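# 毛巾、抹布和其他会发臭的东西

2019年5月23日更新（补了“硬毛巾”一节，漂白那段重写过，原来那段我自己照着做，毁了一条裤子）

先说清楚，我不是家政专家。我只是一个在厨房和洗衣机之间来回走了很多年的人，走得多了，地砖都认识我。以下各条按照我犯错的顺序排列，没有别的逻辑。

## 臭味从哪里来

毛巾发臭，大家第一反应是多倒洗衣液。我也倒过，倒得滚筒里像在办泡沫派对，洗完一闻，花香底下还是那股馊味，等于给垃圾桶喷了香水。

多倒的洗衣液漂不干净，留在毛圈里，又黏又吸灰，细菌住得很舒服。正确的做法很扫兴：洗衣液减到平时的一半，水温调到标签允许的最高一档，漂洗加一遍。就这样。

已经臭了的，单独处理：

1. 不加洗衣液，先用热水空洗一遍，把旧残留逼出来。水要是浑的，请不要惊讶，也不要拍给家人看。
2. 第二遍放半杯白醋，走完整个程序。白醋和含氯漂白剂绝对不能碰面，前后脚也不行，会放出有毒气体。
3. 洗完马上拿出来。“马上”的意思是马上，看完这一集再去不算。

两轮之后还臭，就降级做地布。地布再臭，就让它走吧。

## 红白条纹的麻烦

我家厨房的毛巾多数是红的，或者红白相间，买的时候觉得喜气，洗的时候觉得丧气。红色掉色，白色接着，洗两次就成了粉红条纹配暗红条纹，像一面投降得不太彻底的旗。

新买的红毛巾，头三次单独洗，冷水，反正这时候它也还不臭。想知道它还掉不掉色，把一角浸湿，夹在白纸巾里用力按一下，纸巾红了就继续单独关着。网上说泡盐水能固色，我泡过，得到的是一条咸的、照样掉色的毛巾。现在的染料大多不吃这一套，盐留着炒菜。

吸色片有点用，但别把它当保险。它能收拾水里飘着的那点颜色，收拾不了一条铁了心要掉色的毛巾。

白条已经染粉的，趁还没干，用氧系漂白剂（粉状那种，包装上会写“彩漂”）兑温水泡上几个钟头，再重洗一次。进过烘干机的就很难救了，热一烘，粉色就算落了户口。含氯的那种别碰彩色织物，我那条裤子可以作证，可惜它已经不在了。

## 硬毛巾

北方的朋友大概都有过这种体验：冬天洗完的毛巾挂在暖气边上，拿下来能立在桌上，擦脸有去角质的效果。

硬，一半是水太硬，一半是干的过程中毛圈一直没人动过。补救办法：

- 晾之前抓住两个角，用力抖十来下。抖的时候离调料架远一点。
- 干到八成，再抖一次，或者用手揉一揉。
- 有烘干机的，最后低温转十分钟，够了。
- 柔顺剂少用。它给毛圈裹一层膜，摸着很软，就是不吸水，擦碗像拿一块绸缎在碗上滑行。

二月份我用一瓶 Nerwood 柔顺剂洗了全家的擦碗巾，手感好极了，一家人用嘴吹干了一个星期的碗。

## 脏衣篮

脏衣篮要买带孔的，越透气越好。塑料的比布的好伺候，脏了拎到浴室冲一冲就行；藤编的好看，但会勾毛圈，还会藏一只你找了半年的袜子。带盖子的密封款我只能说，设计它的人大概不出汗。

比篮子更要紧的是往里扔什么。湿毛巾不能直接扔进去，闷一夜，第二天整篮衣服都是它的味道。先搭在篮子边上或者椅背上，晾干了再进。椅背会因此变得不好看，但椅背本来也没好看过。

我前后买过三个篮子。第一个是 Trisevine 的折叠款，确实能折叠，装满衣服的时候也会自己折叠。第二个大得离谱，结果是攒到要洗的时候，洗衣机一次吃不下，剩下的一半继续在里面发酵。篮子的容量最好就等于洗衣机一缸的量，满了就洗，省得动脑子。第三个就是这么买的，用到现在。

底下垫一张旧报纸或者薄毛巾，吸潮，也接头发和沙子。每次倒空的时候顺手换掉。小苏打撒一点也可以，撒多了会粘在黑色衣服上，看起来像肩膀下过雪。

## 厨房毛巾分工

擦手的、擦碗的、擦台面的，三种，不要串岗。听上去很啰嗦，但擦过生鸡肉案板的布再去擦杯子，后果比啰嗦严重。

我按花色分：条纹的擦手，格子的擦碗，纯色的擦台面。这个制度在我家推行了很久，目前严格遵守的人有一个，就是我。家里其他人认为毛巾就是毛巾，离手最近的那条最好。

所以退一步的办法是按位置分：擦手的挂水槽边，擦碗的挂沥水架旁，擦台面的压在水龙头后面。人可以不看花色，但总归是懒得多走两步的，懒惰这时候反而站在你这边。

更换频率：擦碗的每天换，擦手的两天，擦台面的用完当天就洗，夏天不讨价还价。一次备够一周的量，数量不够的话，什么制度都会在周中垮掉。

选毛巾看克重。我家擦手的那批标签上写着每平方米 666 克，很厚，抱着很幸福，晾一天一夜还是潮的。厚毛巾留给浴室，厨房用薄的，干得快，臭得慢。有一回我贪便宜买了 900 克的浴巾，浸了水能当哑铃。

## 叠还是扔

脏的不用叠。有人连脏毛巾都叠好了放进篮子，我尊重这样的人，但不打算和他们合租。唯一要做的是抖开：揉成一团的毛巾中间永远是湿的，进了洗衣机也常常一团进去一团出来，里面那层压根没见过水。

扔之前顺便翻一翻有没有夹带。我在毛巾里洗出过一把茶匙、一片干香菇、半张超市小票。小票最可恨，化成纸屑以后能附着在一切东西上，用胶带滚筒粘了一个晚上。

干净的要叠，叠法随意，但有一条：新洗的放最下面，从上面拿。否则永远是那两条在轮岗，其余的在柜子深处养老，两三年后你会发现有的磨得透光，有的还带着标签。

## 洗衣机自己也要洗

毛巾洗来洗去还是臭，就该怀疑洗衣机了。掰开滚筒门口那圈胶条看看，看之前最好吃过饭，看之后就不一定吃得下了。

- 胶条褶皱：每周用旧毛巾擦一圈，擦干。
- 洗涤剂盒：抽出来用牙刷刷，里面的黑斑是霉。
- 排水过滤网：一个月清一次，底下先垫盆。我第一次没有垫盆，拖地拖了一个下午。
- 空筒：每月最高温空转一次。
- 洗完以后门别关严，留一条缝，家里有猫或者小孩的除外，那就上锁，擦干了再关。

至于从洗衣机到脏衣篮这一路到底该怎么管，我的建议是别追求完美，湿的不进篮，红的不混白，剩下的凭良心。

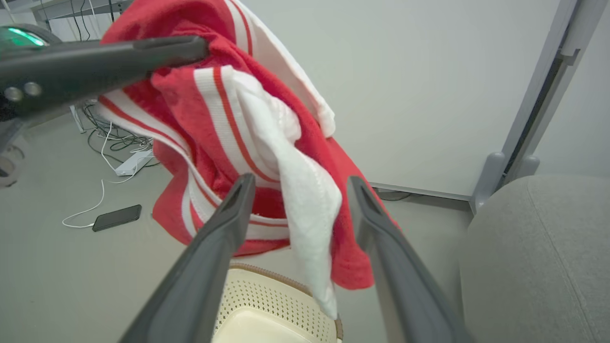 Keyvan Heydari：“湿的不进篮”我试了半个月，味道确实没了，但椅背上挂了九条毛巾，没地方坐了。后来在篮子上方的墙上装了一根横杆，湿的先搭在杆上，干了往下一拨就掉进去。另外白醋那条想补一句，我家机器的说明书写着不要往里倒醋，怕伤胶圈，我改成在盆里泡完、拧干再进机器，效果差不多。红毛巾还在掉色，已经单独洗到第五次了，请问它什么时候打算停？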